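Maldale Screen List: archive
4 min read

Subject: Re: Filmography for the Indach retrospective, early credits
From: Samira Tannous
To: maldale-screen

Afshin,

Thanks for going through the draft. I've answered your points below and added a few of my own. Your message is quoted in part so that people who joined after April can follow.

> I have read the filmography twice and I think the early television
> work is in a poor state. You list The Long Ferry as Uvell's first
> appearance on screen. The database says so, but the database also
> gives her a part in a hospital serial the year before, under a
> different spelling of the surname. Either the spelling is a mistake
> or there were two actresses. I would not print "first" until we know.

I agree, and I have taken the word out. For the list's benefit, the question is whether the "K. Uvel" in the hospital serial is our Karin Uvell or someone else. The serial ran to 28 episodes. The name appears in the closing titles of 2 of them, both times as a nurse. I have watched one. The nurse stands at the back of a ward with a mask on and has no lines, so I can't say from looking at her. The other episode is not in the library here and may not have been kept.

Tala Saliba suggested the call sheets. The production company's papers went to the county record office, and the index is online, but the sheets themselves haven't been copied. I have asked for the box. They say a month, possibly more at this time of year.

> Secondly, the birthplace. The programme note says Maldale. Every
> interview I have says she was brought up in Maldale, which is a
> different thing. The one time she was asked directly she said she
> was born "on the way there".

This one I had missed. I've changed the note to "grew up in Maldale" and left the birthplace blank. The fan pages all say Maldale, but they copy each other down to the same misprint in the father's first name, so I don't count them as more than one source.

> Thirdly, Vávra. The accent is missing on four pages and present on
> the others. Please could it be one or the other, and preferably right.

Fixed throughout. The film is Vávra, with the accent, as on the title card. The British poster left it off, and where we reproduce the wording of the poster I have kept it as it was printed. The same goes for the two newspaper reviews.

Some other matters while I am here.

Running times. I have gone with the cinema version in each case. The Czech print of Vávra is longer than the one shown here, and I have given both, with a note. If anyone has a reliable time for The Quarry Road please send it. I have three and they don't agree.

Billing. In the early films she is well down the cast list, and a few of the reference books move her up because she was famous by the time they were compiled. I've used the order on the screen. In The Quarry Road this puts her eleventh, below the man who plays the vet. It looks odd in a programme with her face on the cover but it is correct.

Stage work. I know several of you would like it included. There are around 30 productions and I can find a proper cast list for fewer than half. I would sooner leave the stage out than print half of it. The touring years are the worst, as the companies reused programmes and pasted slips over the names.

Voice work. The two animated films are in. The radio plays are out, for the same reason as the stage work. I have not decided about the margarine advertisement. She is certainly in it, she has talked about it in interviews, and it was shown before The Long Ferry, which means it bears on the "first appearance" question as well. Does an advertisement count as a credit if nobody was credited? Views welcome.

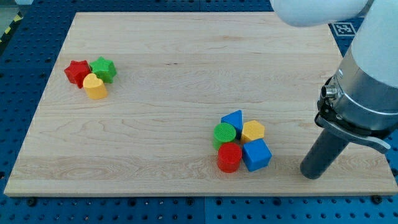

Chutima Wattanapong wrote to me separately that the advertisement should go in, in a section of its own at the end, with the year and the name of the product and nothing else. She points out that the Indach programme two years ago did the same for its cinematographer and there were no complaints. She also thinks the entry for The Long Ferry should say "earliest confirmed role", which would hold whatever the record office sends us.

I like the second suggestion and have put it in the draft. On the first I would still like to hear from others.

Numbering. The stills are now numbered by the order they appear in the booklet and no longer by the collection. If your notes refer to still 283 or anything of that kind, that is the old system, and the key is on the last page of the draft.

Afshin also asked about the spelling of the director's name in the second animated film. I have it three ways and have written to the distributor.

The draft goes to the printer once the record office has answered or the month is up, whichever comes first. Please send corrections to me directly and quote the page. Corrections to the biography go to Suha Awad, who has the only current copy.

Samira

Contact the list owner | © Maldale Screen List | Back to top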